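Is the new Birnavik record really a concept album?

The press sheet says Kenusholm is "a 7-part descent into the memory of a drowned village." I've played it through three times since Sunday and I still couldn't tell you who drowned. Most of the lyrics are one word repeated over a drone. You can hang any story you like on that.

Elis Eynon, who sings and plays most of the guitars, says the village came to him in a fever. Fine. The fan forum has gone along with it, and somebody has already posted a map.
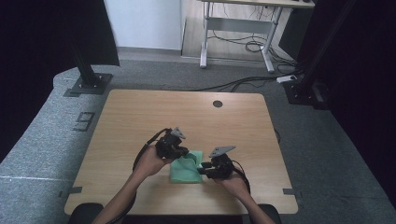

What bugs me is that the music doesn't need the help. "Brolach" is a great slow doom track, the best thing they've done, and Arsalan Kazmi's drumming on it is patient in a way I didn't expect after the last EP. Then a spoken passage comes in about tides and bells and I'm reaching for the skip button.

The deluxe edition is limited to 416 copies, which I'm told is the number of villagers. Would it have been 2,983 if the pressing plant had offered a better rate? I'm not buying it, in either sense.
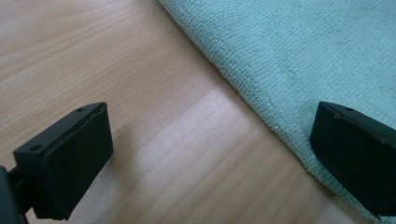
Green towel, folded, on the table.

They play Kakakhel in February and I'll go, mostly for "Brolach." If there's a narrator on stage I'm going to the bar until he's done.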